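About the Equipment Planning Office

The Equipment Planning Office at Bendis Technical Institute helps departments, partner schools and small manufacturers decide what automation equipment to buy, when to buy it and how to pay for it. The office does not sell equipment and accepts no commissions from suppliers. Its costs are covered by the Institute and by the fees paid by outside clients.

Hajar El Idrissi has directed the office since it opened with a staff of two. Our planners have now completed 234 equipment plans, ranging from a single bench-top arm to the full teaching laboratory at our Karkunow campus.

Each plan begins with the task. Before a purchase request is written, the client's parts or suitable stand-ins are set out on a worktable in our trial room, and the handling work is attempted with equipment already on hand. Planners record what the task requires in reach, payload, tooling and floor space, and these findings become the basis of the specification sent to suppliers.
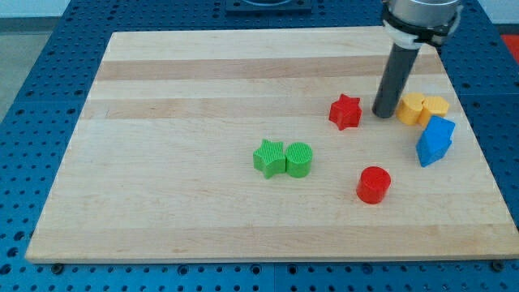

Handling work with star-shaped and cylindrical blocks on a maple board.

A complete plan covers the purchase price as well as mounting tables, grippers, guarding, software licenses, staff training, spare parts and eventual replacement. Clients are often surprised by the share of a budget that goes to items other than the arm itself — tooling and training in particular. We present these costs year by year, so that a finance office can enter them directly into its own forms.

For members of the Pirihi Purchasing Agreement, the office also coordinates joint orders. The agreement currently includes 40 schools and workshops. Members submit their requests by the end of August, and combined quotations are returned before the winter term.

Trial room sessions are held at our Bistano Street building and last two hours. Departments of the Institute may reserve a session without charge. Outside clients should first send a short account of the task, the space available and the budget year in which funds are expected. New requests are reviewed every Monday.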